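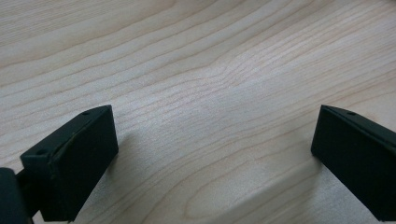 Figure 2. Surface de bois clair vue sous un angle rasant ; les lignes du fil sont espacées irrégulièrement.

3.2 Délimitation des sous-bassins et préparation du modèle de terrain

Le bassin de la Maletine a été découpé à partir d'un modèle numérique de terrain au pas de 2 m, rééchantillonné à 11 m pour les calculs de direction d'écoulement. Le choix de ce pas résulte d'essais préalables : à la résolution d'origine, les fossés de bord de route captaient une part excessive du ruissellement et déplaçaient la ligne de partage des eaux vers le plateau de Coman. Le rééchantillonnage a été fait par moyenne, puis les dépressions fermées ont été comblées avec un algorithme de remplissage par priorité.

Les directions d'écoulement ont été calculées selon la méthode D8. Nous avons testé une méthode à directions multiples sur la partie amont, où les versants sont convexes, sans différence notable sur la surface contributive à l'exutoire. La méthode D8 a donc été conservée pour l'ensemble du bassin. Le seuil d'initiation du réseau a été fixé à 600 cellules drainées. Avec un seuil plus bas, des tronçons parallèles apparaissent dans la plaine alluviale, où la pente est trop faible pour que la direction calculée ait un sens physique.

Le réseau obtenu a été comparé au tracé levé sur le terrain par Emanuel Sârbu lors de la campagne de décembre. L'accord est bon en amont de Cernby. En aval, le cours d'eau a été rectifié et le tracé calculé suit l'ancien méandre. Nous avons corrigé cet écart en abaissant artificiellement l'altitude des cellules situées sous le chenal actuel, avant de relancer le calcul. La même correction a été appliquée au droit de deux remblais ferroviaires, dont les ouvrages de franchissement ne figurent pas dans le modèle de terrain.

3.3 Croisement avec l'occupation du sol

La couche d'occupation du sol et la carte pédologique ont été croisées avec les limites des sous-bassins. L'opération produit 1 749 polygones, dont une bonne partie sont des éclats dus au mauvais calage des contours entre les deux sources. Les polygones de surface inférieure à celle d'une cellule ont été rattachés au voisin avec lequel ils partagent la plus longue frontière. Chaque polygone restant a reçu un coefficient de ruissellement lu dans la table Cemia, et la valeur retenue pour un sous-bassin est la moyenne pondérée par les surfaces.

Les sols non renseignés, limités aux abords de Cernby, ont été affectés à la classe dominante du sous-bassin. Cette hypothèse tend à surestimer l'infiltration dans les secteurs bâtis. Son effet sur le débit de pointe est examiné avec l'analyse de sensibilité (section 5), en faisant varier séparément la classe de sol et la part imperméabilisée.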